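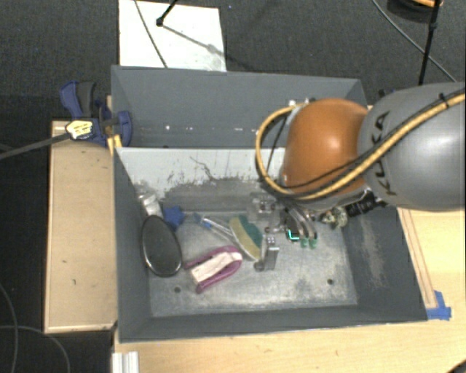 the grey bin as it stands, odds and ends still on the floor of it

Grey tub, scuffed to bits. Keep, clean or bin?

Posted by tubby_mcgraw, Sep 18, 2023

Quick one before I head off. Sorting the household odds and ends at work and I've been told the bins are "a disgrace" and to price new ones. Grey inside, tall sides. Floor's gone silvery with scratches and there's pale smudges that dont shift with dish soap. Back wall has black scuffs and one thin branchy scratch near the middle. Right side has a long pale worn strip.

Two little round holes in the floor too. No idea if they came like that.

Ciller want 91 dollars each for replacements plus freight to Moose Jaw. Is it worth trying to clean them or am I kidding myself

---

pegboard_lou wrote:
Clean it. 91 for a tub, are they lined with something? Black scuffs are usually transfer off whatever's rubbed on it, comes off with a melamine sponge. The branchy scratch could be a crack mind you. Run a fingernail over it. If it catches, different story.

---

Hal_in_Truro wrote:
Holes are drain holes I'd bet. Ours at the depot have them in near enough the same spot. Don't plug them.

---

tubby_mcgraw wrote:
Lou - fingernail doesn't catch. Feels smooth-ish. Hal, not plugging anything, but small stuff might go down them? There's a little blue star shaped thing in the pile that keeps ending up in the corner

---

Hal_in_Truro wrote:
Bit of mesh over the hole then. Or put the little stuff in its own container like a normal person

---

quilter892 wrote:
Going against the grain but I'd replace. Worn floors hold dirt. We had Zalleck tubs at the thrift store, scrubbed them every month, and they still looked grubby by the next morning. You spend more on sponges and wages than the tub costs. And people do judge the stuff by what it's sitting in.

---

pegboard_lou wrote:
Grubby looking isn't dirty quilter. It's scratches. Light hits them funny.

---

quilter892 wrote:
Tell that to the lady who handed me back a casserole dish becuase of "the state of that bin"

---

Murray Bolger wrote:
Ran a donation sorting room for 17 years. Nobody's asked what goes in it. Hard things with rims and edges, that's your scratches right there. That dark oval thing with the shiny rim leaning on the left wall, what is it? If it's hard I wouldn't have it in with soft goods.

Cut a piece of rubber drawer liner to fit the floor. Cut round the holes. Change it in October and again in spring. Done.

---

tubby_mcgraw wrote:
Murray, couldn't tell you, I only do the tubs, lids and whatnot get sorted down the line. Liner is a good shout. Does it slide about?

---

Murray Bolger wrote:
Not if you cut it tight. Go a hair over and press it in.

---

dee_cheema_fan wrote:
Liner's a pain imo. Crumbs get under. We used Cheema shelf mat and I was lifting it out every second day to shake it. Also that crumpled see-through stuff in the back left corner, if it's packaging get it out of there. Clear wrap on a liner just sticks and you miss it when you tip the tub.

---

Murray Bolger wrote:
Shake it every second day then. Takes a minute.

---

dee_cheema_fan wrote:
times however many tubs Murray

---

pegboard_lou wrote:
Did you try the sponge yet

---

tubby_mcgraw wrote:
Tried it on lunch. Black scuffs on the back wall: mostly gone, bit of grey left where the pale part meets the dark band. Floor: no change whatsoever. Worn strip on the right: worse if anything, went kind of chalky so I quit.

---

pegboard_lou wrote:
Told you re the scuffs. Leave the strip alone, that's the surface rubbed off, no cleaning that back on.

---

quilter892 wrote:
so the floor still looks bad. Just saying. Davmont do seconds if 91 is too steep, scratch and dent, ask for the loading dock price

---

Hal_in_Truro wrote:
Buying scratched tubs to replace a scratched tub, love it

---

quilter892 wrote:
lids are scratched not the tubs Hal

---

tubby_mcgraw wrote:
Ok going with 2 new ones for the front where people see them, liner in the rest. Will ring Davmont tmrw. Anyone know if they ship to Sask or is it pickup only?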